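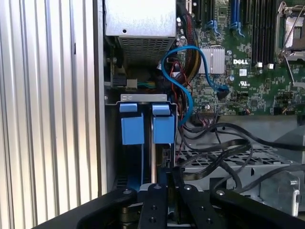 Intérieur d'un châssis d'ordinateur, bloc d'alimentation en haut.

Futside : formulaires de candidature en ligne, champs et pièces demandées

Version 1.2, 24 janvier 2019
Responsables : Ruth Cuervo (schéma, annotation), Gaurav Nautiyal (extraction, contrôles)

Résumé

Futside recense les champs présents dans les formulaires de candidature publiés par des enseignes de restauration et de commerce de détail. Chaque enregistrement correspond à un formulaire vierge. Le jeu ne contient aucune candidature remplie ni aucune donnée relative à un candidat. La version 1.2 compte 261 formulaires issus de 125 enseignes.

Contenu de l'archive

formulaires.csv : une ligne par formulaire
champs.csv : une ligne par champ, reliée à la précédente par id_formulaire
pieces.csv : pièces justificatives demandées (CV, lettre, titre de séjour, permis)
codes.txt : liste des codes et libellés
LICENCE.txt

Les fichiers sont encodés en UTF-8, séparateur point-virgule, fins de ligne Unix. Les valeurs manquantes sont laissées vides. La chaîne « NA » est une valeur légitime dans deux colonnes de champs.csv et ne doit pas être convertie à la lecture.

Colonnes de formulaires.csv

id_formulaire : entier, stable d'une version à l'autre
enseigne : code anonymisé
type_poste : équipier, encadrement, siège, alternance, non précisé
support : page web, PDF à imprimer, mixte
franchise : 1 si le formulaire est propre à un établissement franchisé, 0 sinon
compte_requis : 1 si la création d'un compte précède l'accès au formulaire
nb_etapes : nombre d'écrans avant l'envoi, vide pour les PDF
langue : code à deux lettres

Colonnes de champs.csv

id_formulaire, rang, libelle_brut, categorie, obligatoire, format_attendu. La colonne categorie prend 13 valeurs, décrites dans codes.txt. Un champ conditionnel (affiché seulement après une certaine réponse) est relevé avec obligatoire = 2, quel que soit son statut une fois affiché.

Collecte

Les pages ont été parcourues manuellement jusqu'à l'écran précédant l'envoi, sans validation finale. Les libellés ont ensuite été extraits avec Prirton et relus. Les formulaires dont l'accès exigeait un numéro de candidat ou une invitation ont été écartés. Les PDF numérisés sans couche texte ont été ressaisis à la main.

Annotation

La catégorie de chaque champ a été attribuée par deux personnes travaillant séparément, puis arbitrée en cas de désaccord. Les désaccords portent surtout sur la frontière entre « disponibilité » et « temps de travail souhaité ». Les deux annotations initiales ne sont pas diffusées.

Limites connues

Les enseignes franchisées sont sous-représentées : leurs formulaires papier sont souvent remis sur place et n'existent pas en ligne. Les formulaires du siège passent fréquemment par un prestataire de recrutement, si bien que plusieurs enseignes partagent une structure presque identique. Le dédoublonnage n'a pas été fait et reste à la charge de l'utilisateur.

Pour 8 formulaires, nb_etapes est vide alors que le support est une page web. Le parcours variait selon la ville choisie.

Le jeu ne permet pas de conclure sur la conformité juridique d'une question posée.

Modifications depuis la version 1.1

Ajout de la colonne compte_requis.
Correction de l'encodage des apostrophes dans libelle_brut.
Fusion des catégories « diplôme » et « formation » sous le code FOR.
Retrait des formulaires de l'enseigne codée Verkden-B, à refaire en juin.

Utilisation

Décompresser l'archive, puis charger les trois fichiers CSV. Le script de contrôle verif.py, distribué séparément dans le dépôt Mathur, signale les identifiants orphelins et les codes absents de codes.txt. Il n'a pas de dépendance hors bibliothèque standard.

Licence et citation

Données sous CC BY 4.0. Citer : Cuervo R., Nautiyal G., Futside, version 1.2.

Les erreurs de saisie se signalent dans le suivi du dépôt, en indiquant id_formulaire et rang.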